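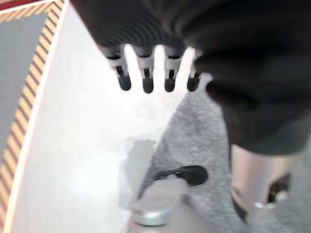 A winter visit to the robot hand club at Veltunstead

I had been promising Shewit Mamo since July that I would come see what her students were up to, and on Wed 3 January I finally made the drive out to Veltunstead. It was a gray sort of morning, I took the wrong exit (my own fault, I was singing), and I walked in 20 minutes late to find everyone already hard at work and somebody kindly holding out a cup of coffee for me. What a nice bunch of people!

The club meets during the winter break in the old print shop at the back of the school, and it has two teams this year, Grandow and Clelero. The names come from a long list the students voted on, and I was told there are still hard feelings about one of the losers. Both teams are getting ready for the Chala meet, where a robot hand has to pick up ordinary kitchen and household things and put them down again in one piece. There's a budget of 3,000 dollars for the whole season, and Shewit keeps a very firm hand on it, as I remember she did with the bake sale money when we taught together.

I spent most of the morning with the Grandow students, who talked me through their practice list. It runs to 40 items, and they have sorted it by how much trouble each one gives them. Cans and cups are near the top, with the easy ones. Anything thin that lies flat is further down, and the soft foods are at the very bottom with a little star next to them. Fingers with padded tips need to close far enough to hold and then stop, and a student with a laptop on his knees explained to me, very patiently and more than once, how they set that point for each item. I nodded a good deal. I think I followed the first half.

Lunch was soup from a big pot and went on longer than planned, which suited me fine, and afterward we all drifted over to the side with the counter and the steel tray for the food round.
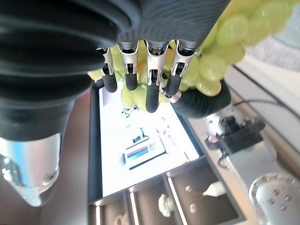

Do you have to know how to program before you join?

Most students start without it. Shewit pairs each new member with an older one for the first few weeks, and they learn by changing small things in programs that are already written, like how fast a finger closes.

I asked that one on behalf of my niece, who is thirteen and takes apart every clock she can reach. She'll have to wait until fall, when the club takes new members, but I came home with a sign-up sheet folded in my coat pocket and a standing invitation to the Chala meet. I've already told Shewit I'll bring the soup.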